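4.2 Where leftovers go to be forgotten

The most striking pattern in the Ernidell diaries is how little waste begins on the plate. Households told us at the start that they threw food away when someone cooked too much, and we expected the records to agree. They did not! Of the 600 discard entries we coded, the largest group concerned food that had been saved on purpose, put in the refrigerator with every intention of eating it, and then lost behind something taller.

Visibility mattered more than we had dared to hope. In 29 households we asked the main cook to move all leftovers to one shelf at eye level for 4 weeks, with no other change to shopping or cooking. Diary entries from this period are a pleasure to read. One cook in Montoya wrote that her teenage sons had started eating cold rice for breakfast "as if I had bought them something new." Another found three open jars of the same mustard on the first evening and wrote a full page on it.

Containers came up again and again in the interviews run by Estíbaliz Prieto. People spoke warmly about the ones they could see into, even a little, and were hard on foil, old ice cream tubs and anything with a lid from a different set. Color turned out to be a lively topic too — several families had given each color a meaning (one for lunches, one for "eat this first"), a habit we had not thought to ask about and added to the interview guide in August. Figure 3 shows two tinted, see-through containers of the general type people had in mind.

We do not want to claim too much for the shelf. Households in Telska, where refrigerators were smaller and shopping trips more frequent, wasted less from the beginning and had less room to improve. Telmo Robles, who coded the Telska diaries, also noted that soup behaves differently from everything else, and we return to soup in Section 5.
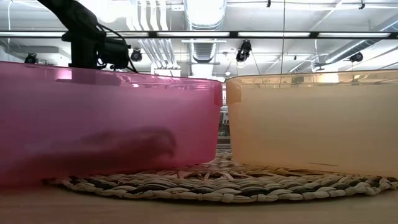 Figure 3. Translucent containers in pink and pale orange, side by side on a round woven placemat.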